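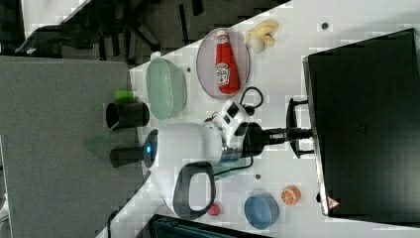
Search this journal
Enter keywords, author or DOI

4. How Teachers Came to Use the Shared Lesson Library

4.1 Setting and approach

The lesson library at the center of this study grew up in the Tanport schools over several years, mostly through the patience of teachers who were willing to put their own materials where colleagues could see them. It runs on Pillel, a file and discussion platform the district had already licensed for attendance letters and bus notices, and which had never been meant for lesson plans at all. We mention this early because so much of what teachers told us, both the grumbling and the praise, goes back to that first decision to make do with a tool everyone already had a password for.

We sent a questionnaire to 217 teachers across the elementary and middle grades in March and heard back from 200 of them, a far better return than we had hoped for at that time of year. Xinyi Jin then held long conversations with teachers at four schools, usually in their own classrooms after the last bell, and we are very grateful to the people who stayed late to talk with her. The conversations were loosely organized. Each began with the same request - tell me about the last lesson you taught that somebody else wrote - and went wherever the teacher wanted to take it.

The questionnaire asked what people had borrowed, what they had added, and how they had found what they were looking for. The last of these proved the richest, and most of this section is given over to it.

4.2 Finding things

We had expected teachers to search the library by subject and grade, as the people who set it up intended. Some did, especially those new to the district, who had no other way in. Far more often, though, a teacher went looking for a person. She knew that someone at the Wan Street school taught fractions well, or had heard at a summer workshop that a colleague across town had a good unit on rivers, and she opened the library to find that colleague's folder. When the folder was there, she was usually happy with what she found in it. When it wasn't, she tended to write to the colleague directly and leave the library out of it.

This has a bearing on how such collections are described and labeled. The subject tags had been chosen with care, and we don't wish to be unkind about them, but teachers spoke of them as something to be filled in at the end of a long day so that the upload would go through. A fifth grade teacher told us she picked the first tag on the list every time and had done so for two years. Another used the description box to write a short letter to whoever might open the file, explaining which parts had gone badly and which worksheet to skip if the class was restless. Several people at other schools brought up those letters without being asked, and one had printed a few of them and kept them in her desk.

Lessons with this kind of note attached came up again and again in the conversations as the ones people trusted. A polished plan with no note was often opened, admired and closed. Teachers said they couldn't tell whether it had ever been taught.

4.3 Adding things

Contributing was a more tender subject. Many teachers who borrowed freely had never added a file of their own, and when Jin asked about it they were inclined to apologize. The reasons they gave were mostly modest ones. The plan was only notes on a legal pad, or the slides had been put together from three other people's slides and it was hard to say whose they were by now. One middle school science teacher with a long career behind him said he would feel as if he were showing off.

Two of the four schools had found a gentle way past this, and had done it separately. In both, a grade team set aside part of a planning period for putting up whatever had been taught that month, in whatever state it was in. The teams did it together, at one table, with a good deal of laughing at each other's handwriting. Teachers at these schools talked about the library as "ours," and those at the other two more often called it "the district's" or simply "Pillel." We would be careful about making too much of a pronoun, but the difference was steady enough that we went back through the transcripts to check it, and it held.

The library also carries a small set of units bought from Stultell, a curriculum publisher, and these sit in the same folders as the homegrown material. Opinions on them were mixed. Newer teachers liked having a complete unit to lean on while they learned the pacing of the year, and more experienced ones tended to take a single reading or a warm-up and leave the rest. Several people wished the purchased units could be edited in place, as their colleagues' files could, so that corrections and notes would stay with them for the next reader.

4.4 What time allowed

Nearly every conversation came around to time sooner or later. Teachers did most of their looking on the evening before a lesson, and a search that took longer than around 4 minutes was generally given up in favor of writing something fresh. Planning periods were used for grading, for calling families, and for covering a colleague's class. We heard very little resentment in this - people described it as one describes the weather - but it does set a limit on what any shared collection can ask of those who use it. A required field or an extra screen that looks harmless at the district office may be the very thing that sends a tired teacher back to last year's binder.

We should also say that our picture is fuller for the elementary grades. Middle school teachers answered the questionnaire readily enough but had less room in their afternoons to sit and talk, and the accounts we have from them are shorter. The coding of those interviews is taken up in Section 5, along with the teachers' own suggestions for the description box.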